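About Esitero

Esitero is a training school for people who want to work with robots. We are in Wunstead, on the second floor of the old Getbridge building, and we teach adults in small groups. Some of our students come from warehouse and repair jobs. Others have never held a screwdriver. The school was started by Nesrin Eren and Sunil Nanayakkara, who had worked together on packing lines and kept meeting plants that had bought robots and had no staff who could run them.

What we teach

The main course runs for 5 months. It covers basic wiring, safe work around moving arms, gripper setup and the recording of hand movements that are later used to train a robot. Students spend most of their hours at the tables. Rizwan Seneviratne teaches wiring and safety, and Jamila Wijesinghe runs the gripper and recording classes. There is also a short evening course for people who already have a job in the field and need only the recording part.

Open day

We open the school to visitors every February. Last time 118 people signed in, and almost 4 in ten of them had come with a friend or a family member who was already a student. Visitors can walk through the rooms, talk to the teachers and try a hand-held gripper for themselves.
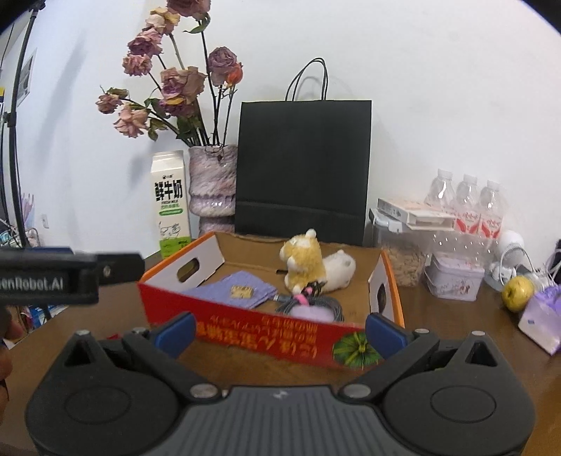
The gripper table is the part of the open day that visitors ask about most. Jamila gives a short demonstration first, then hands the tool over. We use ordinary household things for this work. A plush alpaca in a cardboard tray is a different job for the blue finger pads than a coiled cable or a folded cloth, and a visitor who has tried a soft toy and then a cable has a fair idea of what our students practice. Items on the table around the tray, such as a milk carton or an apple, can be used too. Each turn lasts three minutes – longer if the line is short.

Group visits

Schools and companies can book a visit at other times of the year. Dindo Gatchalian handles these. A group visit takes half a day and includes a talk, a tour and time at the tables. El Ouafi, a parts supplier across the street, sends its new hires to us for a morning, and we are glad to set up the same thing for other firms. Please tell us ahead of time how many people are coming and whether anyone needs the elevator.

Visitors under 16 must have an adult with them. Long hair has to be tied back in the arm room, and loose scarves stay on the hooks outside. Bags can be left at the front desk.

Finding us

The entrance is on the parking lot side of the Getbridge building. Ring the bell marked Esitero and take the stairs or the elevator to the second floor. Parking is free for visitors – please leave the spaces by the loading door open.

Page last updated November 4, 2025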